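Stakivora is a set of written records and pictures of folded clothes, made for people who sort, label or store secondhand clothing. It has 2,331 records covering 174 garments. Version notes are at the bottom.

## What is in it

Each record covers one garment in one fold. A garment usually has several records, as most were folded, shaken out and folded again. The work was done at the Trusmont sorting room, on a white tabletop.

The garments are everyday clothes: T-shirts, sweaters, leggings, light pants, jackets and a few skirts. Dark gray and black make up a large share, and they cause most of the labeling trouble. On dark cloth a seam and the edge of a folded layer can both show up as one thin dark line. When the fold is bulky and the hem is tucked under, even the garment type can be hard to name. Labelers were told to write what they could tell from the cloth and to leave `type` set to `unsure` if they couldn't go further. 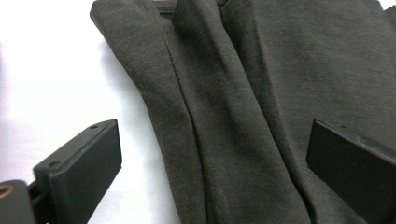

## Fields

| Field | Meaning |
|---|---|
| `record_id` | Running number, no gaps |
| `garment_id` | Same for every record of one garment |
| `type` | Garment type, or `unsure` |
| `shade` | light, mid, dark |
| `surface` | knit, woven, other, `unsure` |
| `fold` | One of the 4 fold codes below |
| `bulk` | flat, raised, bunched |
| `notes` | Free text, often blank |

`surface` is judged by eye only. Care labels were not used, even where a garment still had one, so don't read fiber content into it.

## Fold codes

- `H`: folded in half once, sleeves or legs left where they fall
- `T`: folded in thirds lengthwise, then in half
- `R`: rolled from the hem up
- `L`: loose, gathered or doubled over with no fixed order

`L` is the most common code for jackets. Stiffer cloth doesn't hold a tight fold for long, and the first round of labels had many jackets marked `H` that had opened up at one end. Those were changed to `L`.

## Jackets and other structured pieces

Jackets have a few rules of their own. A collar or lapel that lies across the body of the garment goes in `notes` as `collar over`. If the layers part and leave a gap, write `opening`. Don't try to decide between a pocket and the inside of the garment unless the stitching makes it plain. Older records that say `pocket` were made before this rule and should be read with some care.

A jacket can have a neat edge at one end and spread out at the other. Label `bulk` by the larger part. 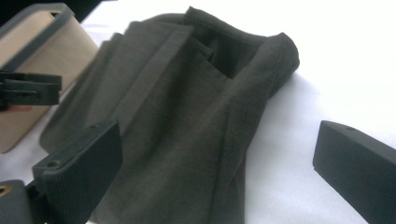
Sleeves are the other weak point. They often end up under the body, and labelers handled this in different ways. Some wrote `sleeves under`, some left `notes` blank. A blank field doesn't mean the sleeves are in view.

## Labeling

Every record was labeled once. A subset of 1,000 records was labeled a second time by someone who had not seen the first set of labels. Where the two disagreed, both values are kept in `recheck.csv` and the main file keeps the first one, apart from the jacket corrections described under fold codes.

Most disagreements fall into these groups:

- dark or mid for charcoal cloth
- `raised` or `bunched` for thick knits
- leggings or light pants when the waistband is covered
- `H` or `L` for anything that slid open

## Known problems

1. Children's clothes are almost absent.
2. There are no coats with heavy linings.
3. Patterned garments are few, and `shade` works poorly for them. Use the largest area of color.
4. White clothes on the white table have weak edges. Filter on `shade = light` if that matters to you.

## Files

- `records.csv`: main file
- `recheck.csv`: second labels
- `garments.csv`: one row per garment, with type and shade
- `vasic_map.csv`: matches our type names to the Vasić clothing list

The Vasić list splits tops more finely than we do, so one of our types may map to several of its entries. Drerlow type names are no longer supported.

## Changes

20/11/2025: jacket fold codes corrected, `opening` added to the notes terms, Drerlow map removed.

A February release is planned with more skirts and a `sleeves` field. Record numbers will stay the same.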